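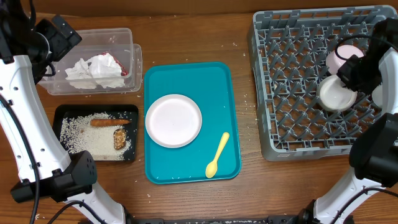
Thread on hem allowances in bias-cut silk gowns. I do alterations, mostly bridal, and the same problem has come in several times this June.

1/ A bias skirt keeps growing after it is cut. The weight of the cloth pulls the threads toward vertical, and the skirt gets longer and narrower. The side panels drop most, where true bias hangs straight down. Center front often barely moves.

2/ Hang time matters more than the first measurement. I hang the gown from the waist stay, never from the shoulder straps, on a padded form set to the bride's height in her wedding shoes. Minimum 54 hours for silk charmeuse. Crepe gets longer.

3/ The gown on my form now is a Bouchard sample, four-ply silk crepe, unlined below the hip. The hem was marked at the store straight off the rack. After hanging, the left side seam sat lower than the right. One panel had been cut on the opposite bias, so the two sides relaxed differently.

4/ Fix: release the side seam from the hip down, let both panels hang free overnight, re-pin with no tension, baste by hand. Don't machine baste. The presser foot pushes the top layer forward and you end up with a ripple you can't press out.

5/ Marking. Measure up from the floor with a fixed hem marker. Do not measure down from the waist. Pins parallel to the floor, every two inches. The bride stands still and the fitter moves.

6/ Finish. Narrow rolled hem by hand for charmeuse and chiffon. For crepe I use a bias-cut organza facing, one inch, catch-stitched. Horsehair braid only if the skirt is meant to stand away from the leg. On a column it kills the drape.

7/ Thread: Gornodora silk, the fine one, for all hand work. I tried the Virnex polyester filament on a test hem. It is stronger than the cloth, and under strain the fabric tore before the stitch let go. I'd keep it for linings.

8/ Older gowns. I have a 1978 bias slip dress in for a second wearing. It finished growing decades ago. Check the hem depth first, then look for a dye line at the old fold. If there is one, you can shorten but you can't let down.

9/ Cost, as people ask. A full re-level with open side seams is $678 here. A plain hem on a straight-grain skirt is far less. Stores that quote one flat price for both have left out the hang time.

10/ Shipping note: the Flarkance garment bags are too short for anything with a train. Fold the train up over tissue, loosely, and unpack the same day it arrives. Then hang it again before you touch the hem.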